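**Bin liner** (also trash bag, can liner, or, where I grew up, just "the bag") is the thin plastic sack that goes inside a waste bin so the bin itself stays clean. I've been adding to this household wiki for 3 years and I can't believe it didn't have a page yet!
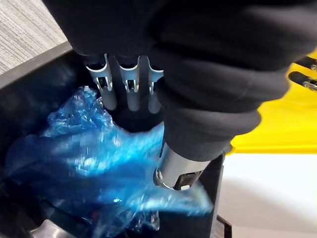

*Entry by Sudheer Varghese · Household Things · last edited in April*

## Color and see-through-ness

Liners come in black, white, clear and a whole family of tints. Blue is my favorite (translucent blue against a black bin is very easy to spot, even in a dim corner). In Gretport, where I live, people tend to keep blue for dry stuff like paper and packaging, but that's a local habit and the next town over does it differently.

## Crumpling

A new liner never wants to lie flat. It comes off the roll full of creases, traps air, and bunches up in the bottom of the bin like it's sulking. My method: shake it open first, push the bottom down with your fist, then fold the top over the rim. I leave a fold as wide as 3 fingers, and on a tall bin I go up to 6.

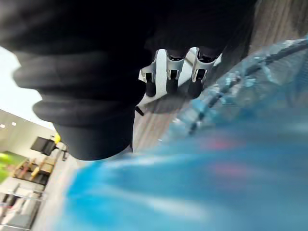
*Translucent blue plastic, full of wrinkles, with brown wood grain beside it.*

## Buying them

I get the Stiron rolls, 100 to a box, and one box lasts me ages. Holley makes a thicker one that I save for yard work.

## Bins

Dark bins hide scuffs, which I love, but they also hide small things you dropped in by accident (keys, once, on a Sunday). Thick walls help a bin hold its shape when the liner is tugged tight. 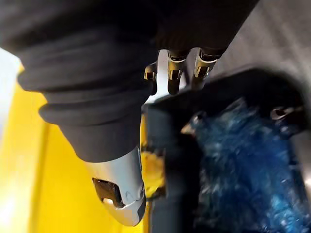
*Black container with thick walls.*

See also: *Drawstring*, *Twist tie*, *Peñalver bin*.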